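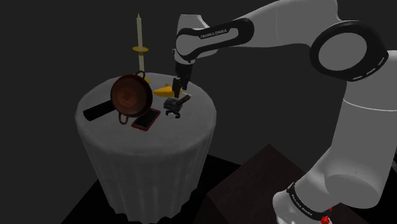
Round table with long cloth, tall candle and copper pan. See items 6 to 9.

Function room and kitchen check: Bevan House
Area covered: ground floor dining room, serving kitchen, passage to the yard
Checked by: Vilho Pelkonen
Month: February
Key: OK = no action. A = action needed. N = not looked at this time.

DOORS AND WAYS OUT

1. Main doors open fully and stay open on their catches. OK
Left-hand catch is stiff but holds.

2. Yard door opens from inside without a key. A
The push bar works. The door then sticks on the mat. Mat to be moved or replaced with a thinner one before the next booking.

3. Passage clear for its full width. A
Two stacks of chairs and a folded trolley were against the wall by the boiler cupboard. Same comment as last time. Chairs go in the store behind the stage, even when there is another booking the next morning.

4. Exit signs lit. OK
The one over the yard door flickers when the kitchen fan starts. Reported to Zernulden, who look after the electrics here.

5. Door closers on kitchen doors. OK

TABLES, CLOTHS AND CANDLES

6. Cloths do not lie on the floor where people walk. A
Most of the long cloths are fine on the round tables. The ones bought for the square tables are too long by a hand's width and get trodden on. Pin them up or use the short set. The short set is on the top shelf of the linen cupboard, in the blue bags.

7. Candles upright and firm in their holders. A
4 of the holders from the Plindora order are loose at the cup and the candle leans when the table is knocked. These have been put in a box marked DO NOT USE. Please leave them there. The rest are OK.

8. Candles kept away from anything that can catch. OK with comment
Tall candles may be used on round tables only. No paper napkins, dried flowers or menus standing next to them. Not to be lit under the beam at the fireplace end. Whoever lights them stays in the room until they are out.

9. Pans and dishes used for display are clean and stable. OK with comment
Display pans are not to go back into kitchen use without being washed. Two copper pans in the store have worn linings and have been labelled for display only. A pan stood on its edge needs something solid behind it.

KITCHEN

10. Hob knobs all present and turn off properly. A
Back right knob is cracked. It turns off, but it comes away in the hand. Part on order from Prasumum.

11. Extractor filters. A
Greasy. They were due before Christmas. Take them out and put them through the dishwasher on the hot setting, one at a time, and let them dry before refitting.

12. Fire blanket and extinguisher in place. OK
Blanket is on its hook by the kitchen door. Extinguisher pin and seal present. Needle in the green. The label is faded and the next service date can't be read, so ask the service people to write a new one.

13. Fridge and freezer temperatures written down. A
Fridge sheet filled in up to the last booking. Freezer sheet has 9 blank lines. If the building is closed, write CLOSED on the line.

14. First aid box. A
No burn dressings left. Plasters and eye wash in date. Scissors missing again.

15. Floor by the sink. OK
Dry on the day. The lifted tile has been stuck down and seems sound.

16. Knives stored safely. OK

LIGHTING AND SOCKETS

17. All lamps working in dining room. A
2 out, both on the window side. Spare bulbs are the wrong fitting. The box should be returned.

18. Extension leads. A
One lead had another plugged into it behind the piano. Unplugged and taken away. Use the floor socket under the brass flap.

19. Emergency lights, short test. OK

20. Emergency lights, full test. N
To be done by Zernulden on their next visit.

CARRIED OVER FROM LAST CHECK

Loose handrail on the yard steps: fixed, two new brackets fitted.
Leak at the window over the urn: not fixed. Bucket still in use. The roofer wants to look at it in dry weather.
Keys: the spare for the linen cupboard is still missing.

Items 2, 3, 7 and 14 to be dealt with before the room is let again. The others can wait until the next check.

V. Pelkonen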